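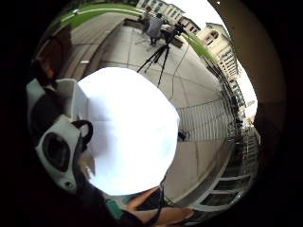 3. Setting up on a terrace or roof

Working outdoors is a real pleasure once everything has its place, so give yourself a little time before the first shot. Paving slabs are usually a good surface, though the joints between them can catch a tripod foot.

1. Walk the terrace first and choose a spot well away from the edge.
2. Open the tripod legs fully and set each foot in the middle of a slab – never across a joint.
3. Tighten the leg locks, then press down gently on the top. If anything rocks, move the whole tripod over and try again.
4. Mount the camera and level it before you lean in to frame your picture.
5. Tuck straps and cords out of the way, close to your body if you can.

Note: Bright sun will easily wash out anything pale. Take a test shot, look it over in the shade of your hand, and lower the exposure if the white parts have lost their detail.

Caution: Do not leave a tripod standing alone in wind, even for a minute.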